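Search products, data sheets, stockists
Search

Skindivow Clear Sealer for Wicker and Cane
Product code 3340
Manufactured by Wegener. Distributed by Silard.

Last updated: September 21, 2022

Skindivow is a water-based acrylic sealer for woven plant fibre: willow, rattan, cane, seagrass and split bamboo. It dries to a clear satin film with low colour shift. The resin is plasticised so that the film moves with the weave under normal handling. It is supplied ready to use and must not be thinned.

The sealer is intended for indoor articles and for articles kept under a roof. It is not rated for continuous exposure to weather. For verandah furniture and planters, see Mitetti Exterior, which has a UV absorber and a heavier build.

Coverage

A litre covers about 4 square metres of close weave in one coat. Open weave uses less by area but loses more to overspray.

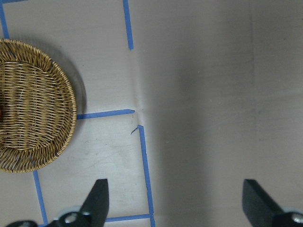

Uptake depends on strand diameter, the age of the fibre and whether any original varnish remains. Unvarnished willow is the most absorbent of the common materials, and cane with its outer skin intact the least. Construction matters as well. On a shallow basket with a flat base and a thicker braided rim, such as the golden-tan one shown, the rim should be coated separately with a small round brush. Braid holds liquid in its folds, and a rim flooded at the same rate as the base will dry with white runs. Work the brush along the direction of the braid and lift out any surplus before it skins.

Preparation

Vacuum the article with a soft brush attachment, inside and out. Remove grease with a cloth wrung out in warm water and a neutral detergent, then wipe again with clean water. Do not soak. Leave to dry in moving air out of direct sun until the crevices are dry to the touch. Mould must be treated and fully removed first; sealing over it will trap it.

Loose or raised fibres may be trimmed flush with side cutters. Broken stakes should be replaced before sealing. The product has some adhesive effect but is not a repair compound.

Application

Apply by brush or low-pressure spray at temperatures above 8 °C. Two thin coats are preferred to one heavy coat. Turn the article over between passes so that the underside of each crossing is reached – this is the part most often missed, and the part where moisture enters first.
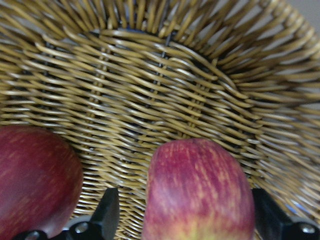

Allow the first coat to become touch dry before applying the second. If the fibre feels rough, rub lightly with a grey non-woven pad and remove the dust. Spray users should keep the gun moving and angle it into the weave from opposite sides. Clean brushes and guns in water immediately after use.

Items sealed with Skindivow may hold whole unpeeled fruit and wrapped goods once fully cured. Use a cloth or paper liner for bread and other unwrapped food.

Curing and storage

Full cure depends on humidity and air movement. During curing, stand the article on battens or a wire rack so that the base does not bond to the surface underneath.

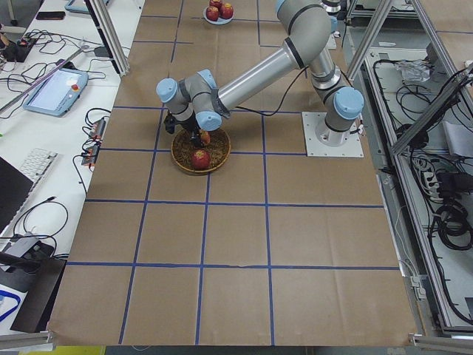

Stacking too early is the usual cause of blocking, where two films in contact pull fibres from each other on separation. Interleave with silicone release paper if stacking cannot be avoided. Newsprint is unsuitable, as the ink transfers.

Keep the container closed, upright and away from frost. Product that has frozen and turned lumpy cannot be recovered.

Pack sizes

100 mL trial bottle
1 L tin
4 L tin (trade accounts)

Technical enquiries: Negin Naseri, Coatings Support, Silard
Trade orders and tinting requests: Maëlys Baudry, Silard

The formulation was revised in June to reduce foaming under spray. Old and revised stock may be used on the same article, provided the first coat is dry.

This site uses cookies to remember your stockist and pack size. Accept / Manage preferences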